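House rules for handling drives with the arm
Posted 14 May 2021 by Araba Aryee

I have been writing down our handling rules for the small-parts bench, mostly so I stop repeating them out loud. They cover hard drives, small modules and the odd circuit card.

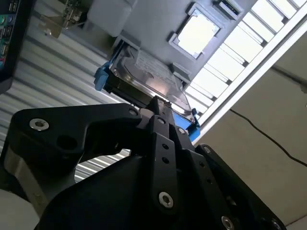

The first rule is that every part has a home on the fixture plate, and the program only knows about homes. If a drive isn't seated against its corner blocks, the run doesn't start. We used to let people nudge things by hand after the cycle had begun, and that habit is gone now. At Femitz, where I worked before, it took a pinched finger to change it.

Second, grip force is set per part and written on the sheet. A 3.5-inch drive can take a firm hold on its sides. The lid is another matter – pressing on a drive cover is not allowed at any force, even on scrap units. People pick up habits on scrap and then carry them over to good stock.

Third, approach speed. We slow the arm down for the last stretch before contact. Flotberg wanted full speed all the way in to save time, and I said no. Over 1000 cycles the saving came to less than one coffee break, and I would sooner have the fingertips in good shape.

Fingertips get their own page. We swap them at 2000 cycles or when the grip surface looks uneven to whoever is on shift, and that person doesn't need to ask me. Log the count and the date, bag the old pair, and put it in the drawer. I still look through the drawer every September.

Screws on the gripper linkage get checked at the start of each shift with the arm powered down and locked out. Powered down means the key is in your pocket. A paused program doesn't count. I had a long argument with Quaye about this and we ended up putting it in bold on the sheet.

Cables stay clear of the path the arm takes. If you have to run one across the bench, tape it down and walk the arm through the program at low speed first.

Last one for now: two failed picks in a row and you stop. Don't hit retry a third time. Look at the part, look at the clips, then call someone. The longest log I have from Clullance is 722 picks with 5 stops, and all of the stops were a part sitting a little high in its holder.

I still need to write the section on static, and the one on labeling rejects. Those will go up once the night shift has read this one.

Contact | © Araba Aryee | Back to top
This site uses cookies to remember your settings. Accept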